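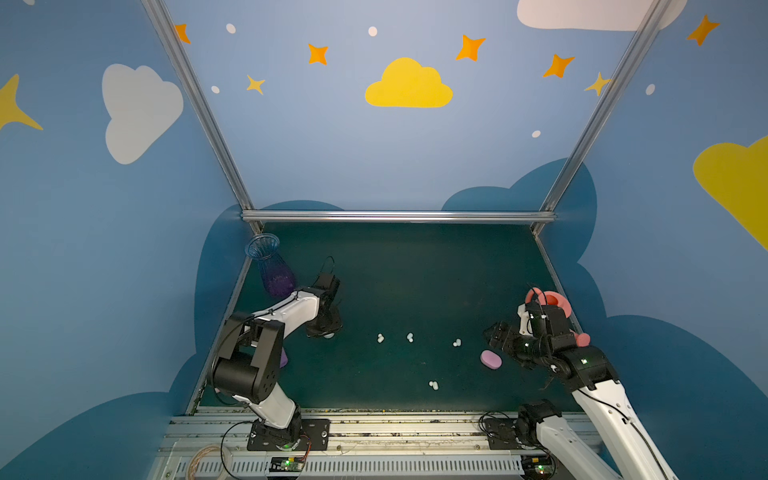
Back wall and left side, light blue with the clouds and stars.

Saturday, 4 pm. Walls first, because I'm so pleased with them! The orange stars look wonderful against the light blue, and the dark blue clouds along the bottom do just what I hoped: they lift up from the teal floor like hills at dusk. I used one pot of Rudness blue for the low clouds and still have plenty left. The big yellow cloud at the back is my favourite thing we've painted this year.

To do on the paint side: a second look at the small white dots under the evening lamp, and write the mix for the orange in the Cotia book before I forget it (18 ml of red to 115 ml of yellow, stirred slowly).

Now the bits and pieces on the floor. The pink-lilac sponge goes beautifully with the dark teal, and so does the coral-pink toy watering can, which I'd like to see more of. The vase is the real find, though. Clear blue at the rim, running down to violet purple at the narrow end, with flutes all the way that should catch the light. It's tipped over against the left wall, and I rather like it lying down. The mint-green piece in the middle is so pale that it wants something dark behind it.
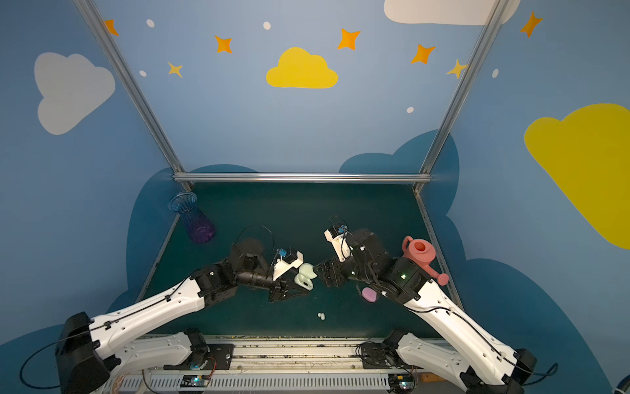
Teodora Yordanov thinks the colours are lovely together but would swap the lilac for a stronger purple, closer to the bottom of the vase, and asks whether Eketti still do sponges in single colours.

Good thought, I'll ring them. Yasaman Nazari has the key to the paint cupboard until Monday, so any touching up waits till then. Lids on, brushes in the blue jar.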